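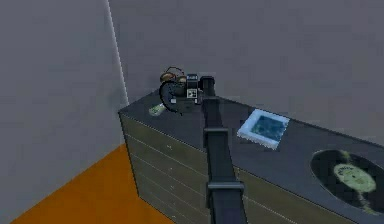

Skasetti十一人制足球门网适用于正式比赛及日常训练，由Komerus体育器材事业部供应，面向职业俱乐部、院校球队及公共球场。门网采用无结编织，网孔呈六角形，网体经抗紫外线处理，可在室外球场长期张挂。每副产品含门网两片、网扣及收边绳。网扣与收边绳体积较小，赛季间建议与门网分开存放，宽而低的多抽屉柜较为合适，深灰色柜面、灰绿色抽屉面、靠墙角摆放的这类矮柜即可满足一般球场器材室的需要。门网本身应折叠后装入随附网袋，平放保存。

产品规格
型号：Skasetti SN-8
适用球门：宽7.32米，高2.44米
材质：高韧聚丙烯
颜色：白色；黑白相间及俱乐部定制配色须另行订购
单片重量：约8公斤
随附网扣：300枚
售价：每副2,625元（含税，不含运费）

安装说明
安装应由两名以上人员进行。先将网体上缘中点对准横梁中点，由中间向两侧逐一扣紧网扣，再沿立柱自上而下固定。网体后部应与门线保持足够距离，使皮球入网后不致立即弹回场内。底边可使用地钉或配重杆压紧，人造草场地不得使用地钉。安装完毕后，应检查立柱根部及底边是否留有空隙。

固定式与移动式球门均可使用本产品。移动式球门须先完成防倾覆固定，再行挂网。严禁攀爬球门或悬吊于网体之上。

维护与更换
每场比赛前应查看网孔有无断裂。局部破损可用Ferier修补线处理，修补线每卷长378米，须单独购买。破损出现在横梁连接处的，应停止使用并更换整片门网。网体沾有泥土时以清水冲洗，晾干后方可收存，不得机洗，不得使用含氯清洁剂。

订购与交货
标准白色产品自确认订单之日起十个工作日内发货。定制配色须提供色号，经双方确认打样后投产，投产后不接受更改。院校及公共球场可凭单位公函申请对公结算。新赛季定制订单的受理截止日期为5月21日（星期三），逾期订单顺延至下一生产批次。

质量保证
自签收之日起二十四个月内，因材料或编织工艺造成的断裂，由本公司免费更换。人为割损、火烧、化学腐蚀以及未按安装说明使用所致的损坏，不在保证范围之内。自二月起，保证申请统一使用新版表格，申请时须附购货凭证及破损部位照片。

业务联系
球场器材组 Siu-fong Chiu
配套产品：Chu系列角旗杆、Ferier修补线、Skasetti五人制门网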